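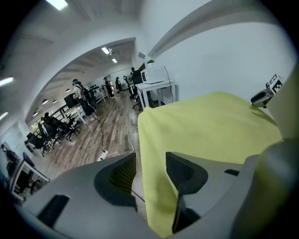 Elaheh Heydari me escribió que 925 euros por una pinza de mano le parecían un disparate, que con ese dinero se compra un buen aspirador y todavía sobra para trapos, y que a ver si yo me atrevía a decir lo contrario. Pues me atrevo, pero a medias, que el kit Drusden tiene sus cosas y alguna me ha sacado de quicio.

Llevo una temporada con él (lo alquila Babaei por meses, y también lo vende) y lo que hago es sencillo de contar: cojo la pinza con la mano, doblo, cubro, recojo, y esas grabaciones se mandan al servicio para que luego el brazo haga la misma tarea. Yo empecé por los paños, que es lo mío. En la foto está el verde amarillento, puesto encima de un bulto con forma de caja. ¡Parece una tontería de ejercicio y me costó lo que no está escrito!

Os dejo mis trucos, tal como los tengo apuntados en la libreta:

Empezad con un paño mate y de un solo color. Con los estampados yo misma me lío y no sé qué esquina llevo cogida.

El pellizco, por el borde y cortito. Si agarráis mucha tela se hace un churro entre los dedos y al soltar se queda de pie, como un pañuelo de camarero.

No planchéis. Yo planchaba todo antes de grabar, qué paliza, y luego en casa los trapos están siempre arrugados. Mejor practicar con lo que hay.

Mirad el suelo antes de arrancar. Entre la regleta y los cables que andan por la tarima, con los ojos puestos en la tela es facilísimo engancharse. Yo los pego al suelo con cinta de pintor, que sale sin dejar restos si no se queda ahí meses.

Soltad despacio. Abrir la pinza de golpe arrastra el paño, sobre todo si es de microfibra, que se pega a todo.

Las almohadillas de los dedos se limpian con un trapo apenas húmedo y una gota de jabón neutro. Nada de alcohol, que en el manual viene bien clarito y yo no lo leí hasta la segunda semana. Para la pelusa uso un cepillo de dientes viejo.

Cada 5 repeticiones, descanso de muñeca. La pinza no es que pese una barbaridad, pero el brazo en alto se nota, y por la tarde ni os cuento.

Vamos con lo que no me gusta. La tarifa básica incluye 2000 grabaciones y suena a mucho, pero las que salen mal también cuentan. Yo llevaba 813 cuando me di cuenta de que había repetido medio montón con la tela del revés. ¿Se pueden recuperar? No. Escribí a Babaei y me contestaron muy amables y muy rápido que no. Además, la aplicación, que se llama Erum, pide ponerle nombre a cada tanda y no deja cambiarlo después, así que tengo una que se llama «trapo trapo bueno» y así se quedará.

También probé el de Davness en casa de mi cuñada. Es más ligero y el cierre va más suave, pero con telas finas se me escapaba la esquina una y otra vez. Para botes y cajas me quedaría con ese, para paños me quedo con el Drusden. Comprarlo, yo no lo compraría todavía: alquiladlo un mes, con las tareas decididas de antemano y los trapos ya elegidos. En septiembre me toca renovar y quiero probar con sábanas bajeras, que me dan un miedo tremendo.

Comentarios

Merche_r
Lo de la cinta de pintor, mano de santo. ¿Y con toallas gordas qué tal va el pellizco?

Elaheh Heydari
Sigo pensando que es carísimo, pero lo del alquiler ya me suena mejor. ¿Te cobran el envío de vuelta?

La autora
Merche, con las gordas hay que coger solo el remate, donde va el dobladillo. Elaheh, la vuelta la pagué yo cuando cambié de maleta, pregúntalo antes de firmar.

pacoeldelhuerto
Yo tengo el Davness y para tarros va de lujo. Para los calcetines, ni lo intentéis.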